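Do You Need Desk Oil Every Month? A Skeptic Reads the Label

Every July the flyers start coming, and this year three different readers forwarded me the same one. It is for Flalitz, a "living finish" for wooden desks and tables, sold on subscription. You get a small bottle each month, you wipe it on, and your table is supposed to be "fed." The copy says wood is thirsty. I would like to know who told them that.

Wood in a finished table is dead. It was dead when it was sawn, and it stays dead in your dining room. It takes on moisture from the air and gives it back, so it swells a little in the summer and shrinks a little once the heating comes on. A bottle of oil does very little about that if the table already has a sealed finish, as most tables sold in the last few decades do. The oil sits on top. It looks lovely for an afternoon, and then it collects dust and the rings from your glass.

I put this to Salim Rashidi, who refinished furniture for 16 years before his knees made him stop. He was kinder than I am. "If people like wiping their table, let them wipe it," he told me. "But they should buy the oil one time." He did allow that bare or oiled wood is another matter and does need a fresh coat now and then. Once a year, in his view, maybe twice for a kitchen table that gets scrubbed a lot.

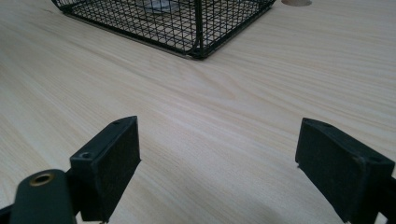

So the first thing to find out is what is on your table already. Put a drop of water somewhere it won't show and leave it a few minutes. If it beads up, you have a sealed surface and can skip the whole oil aisle. If it soaks in and leaves a dark spot, you have bare or oiled wood, and the spot will probably fade as it dries. Salim says to try the underside too, although I've found the underside is often finished differently, or left alone completely, so I wouldn't trust it.

Then there are the claims. Flalitz says on its flyer that it was "tested on 1,000 surfaces." I wrote to ask which surfaces, and for how long, and compared with what. The answer was a cheerful note and a discount code. A thousand surfaces could be a thousand tables in a thousand homes, or it could be one long plank with pencil lines on it. Without knowing, the figure is decoration. I have not used the code.

Barasa, the older brand, is more modest and so I have less to complain about. The label says "helps hide fine scratches," and I'd go along with that, because nearly any oil darkens a scratch enough to make it harder to spot. Whether you need their oil for it is a different question. I tried Barasa on one end of an old maple board and plain mineral oil on the other end, left it a week, and asked my wife which was which. She picked wrong, then said she didn't much care. One board and one wife is not a study, I admit, but it is more detail than I got from Flalitz.

The Avico wipes I can't recommend at all. They smell strongly of oranges and left a film that took two rounds of dish soap and warm water to lift. Maybe I got a bad packet. I am not buying another to find out.

A few of you wrote to say that your grandmother used lemon oil every week and her table is still beautiful. I believe you about the table. I would also bet that your grandmother used coasters, kept it out of the window, and yelled at anybody who set down a hot dish. I suspect the yelling did most of the work.

For a sealed table, a cloth wrung out in water with a little dish soap is plenty. Follow with a dry cloth. Keep it away from the radiator if you have the room, and lift things when you move them, especially anything with a metal foot or a gritty bottom. Felt pads cost next to nothing, but check them now and then, as they pick up sand and turn into sandpaper.

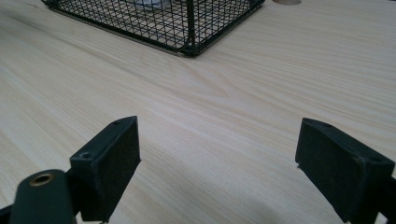 Next Month: Air Purifying Plants

Ulent Garden Center has put up a sign saying that a single fern will "clean the air of an average room." I have asked them what an average room is. If you own a fern and have noticed anything, good or bad, write in before the next issue goes out. Please say how big the fern is, and whether you also opened a window.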